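Lornimus Werkstattdienst
22. August 2022

1/14
Die Instandhaltung der Lornimus Werkstattdienst informiert in diesem Beitrag über die planmäßige Wartung der Greiferzelle am Standort Castonley. Die Arbeiten betreffen ausschließlich Zelle 6. Die übrigen Zellen bleiben in Betrieb.

2/14
Zur Einordnung: Zelle 6 legt Holzzuschnitte aus dem Magazin auf den Prüftisch und gibt sie nach der Vermessung an die Verpackung weiter. Der Greifer arbeitet mit zwei Fingern, die im Wechsel mit der Frühschicht kontrolliert und bei Bedarf getauscht werden.

3/14
Anlass für den vorgezogenen Termin war die Auswertung der Zyklusdaten. In der vorletzten Kalenderwoche wurden 1.752 Griffe protokolliert, in der vergangenen Woche 1.689. Der Rückgang geht auf Wiederholversuche bei schmalen Zuschnitten zurück.

4/14
Die Leitung der Arbeiten liegt bei Senan Kavanagh. Die Freigabe nach der Wartung erteilt Sheena Guthrie. Änderungen an Parametern sind bis zur Freigabe nur nach Rücksprache mit beiden zulässig.

5/14
Schritt eins: Zelle über den Hauptschalter freischalten, gegen Wiedereinschalten sichern, Restdruck ablassen. Das Sicherungsschild verbleibt bis zum Abschluss am Schalter. Die Schutztür wird erst geöffnet, wenn das Manometer null anzeigt.

6/14
Schritt zwei: Finger abnehmen. Linker und rechter Finger sind spiegelbildlich ausgeführt und werden in getrennten Schalen abgelegt. Eine Verwechslung ist im Januar vorgekommen und hat einen halben Arbeitstag gekostet.

7/14
Schritt drei: Greifflächen reinigen. Zulässig ist ein fusselfreies Tuch, leicht mit Isopropanol befeuchtet. Bremsenreiniger und Druckluft sind nicht gestattet — Letztere treibt den Holzstaub in die Führungen.

8/14
Schritt vier: Sichtprüfung der Greifflächen auf Ausbrüche, Einschlüsse und verhärtete Stellen. Jede Auffälligkeit wird mit Position und Fingerseite in das Zellenbuch eingetragen, auch wenn sie den Betrieb voraussichtlich nicht beeinträchtigt.

9/14
Schritt fünf: Finger montieren, Schrauben über Kreuz anziehen. Es gilt der Drehmomentwert aus dem Zellenbuch, Abschnitt Greifer. Der ältere Aushang an der Schutztür ist überholt und wurde entfernt.

10/14
Schritt sechs: Ausrichtung prüfen. Der Greifer wird geöffnet im Einrichtbetrieb über die Holzfläche gefahren. Beurteilt werden die Höhe beider Fingerspitzen zueinander und die Lage der Greifflächen. Der Abstand zur Fläche ist so zu wählen, dass kein Kontakt entsteht.
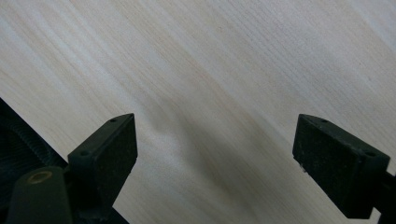
Zelle 6, Castonley: beide Greiferfinger in geöffneter Stellung vor heller Holzfläche.

11/14
Für die Dokumentation der Sichtprüfung gilt: Auch kleinste helle Punkte sind zu vermerken, wie im Bild nahe der unteren Ecke der rechten Greiffläche. Ob es sich um Staub oder eine Abplatzung handelt, ist am abgenommenen Finger unter der Lupe zu klären. Bei einer Abplatzung wird das Fingerpaar vollständig ersetzt.

12/14
Ersatzfinger liegen im Schrank Brestico, zweites Fach. Der Mindestbestand beträgt 10 Paar. Entnahmen sind auf der Karte einzutragen; Nachbestellungen laufen über die Firma Chauhan und werden von der Instandhaltung ausgelöst.

13/14
Vor der Freigabe folgt ein Probelauf mit verminderter Geschwindigkeit, zunächst ohne Werkstück, danach mit schmalen Zuschnitten. Treten erneut Wiederholversuche auf, bleibt die Zelle gesperrt und die Prüfung beginnt wieder bei Schritt vier.

14/14
Rückfragen richten Sie bitte an das Postfach der Instandhaltung unter Angabe der Zellennummer. Die überarbeitete Wartungsanweisung wird nach der Freigabe durch Frau Guthrie im Zellenbuch abgelegt. Ausdrucke früherer Fassungen sind zu vernichten.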